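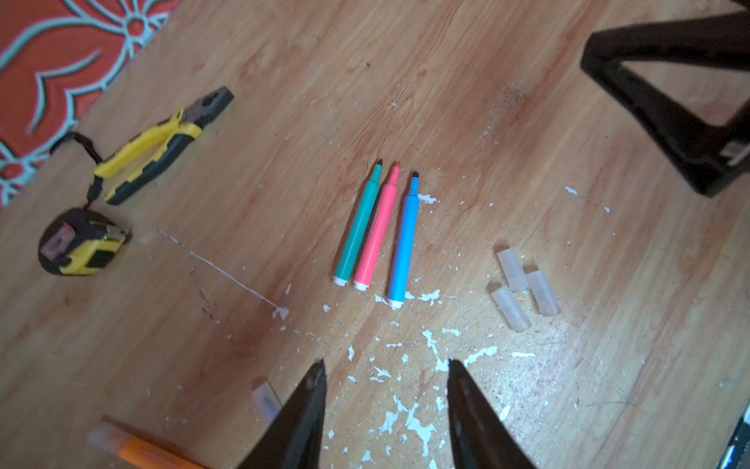 To: Droswood Tenants and Members List
From: Droswood Facilities Office
Date: 2025-03-11
Subject: Re: Floor care and the refinishing schedule

Dear members,

The office has received several replies to last month's notice on floor care. The question quoted below covers most of them, and our answer is given here for the benefit of all units.

> The notice says that the wood floors in the Mutine wing will be
> refinished in July. Our lease says that tenants are responsible for
> the care of floors. Are we expected to share in the cost? Also, may
> we keep using the cleaner we have now, or must everyone change to
> the Zidavus product?

Tenants will not be charged for the refinishing. The lease refers to day-to-day care, meaning sweeping, damp mopping and the prompt removal of spills. Sanding and sealing are the duty of the building and are paid from the repair fund. A tenant may be billed only where damage goes beyond normal wear, and in that case written notice will be given 14 days before any charge is made.

Tenants may finish the cleaner they have on hand, provided that it contains no wax or ammonia. Wax keeps the new sealer from bonding. The Zidavus cleaner is recommended and is stocked at the front desk, but its use is not required. 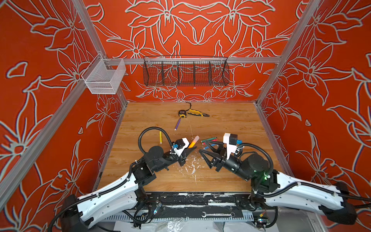

Wood-grain tabletop in light tan with darker brown streaks.

The work will be carried out in 2 stages. The Mutine wing will be done first and the Sjögren wing second. Each room must be cleared of furniture before the crew arrives and will remain closed for 3 days after the last coat. Rugs should stay rolled up for a further two weeks. Storage space on the lower level may be reserved by writing to this office.

Members who need a different closing period should reply to the office directly and leave the list out of the reply. The final room schedule will be posted to the list once all requests have been reviewed.

Respectfully,
Facilities Office
Droswood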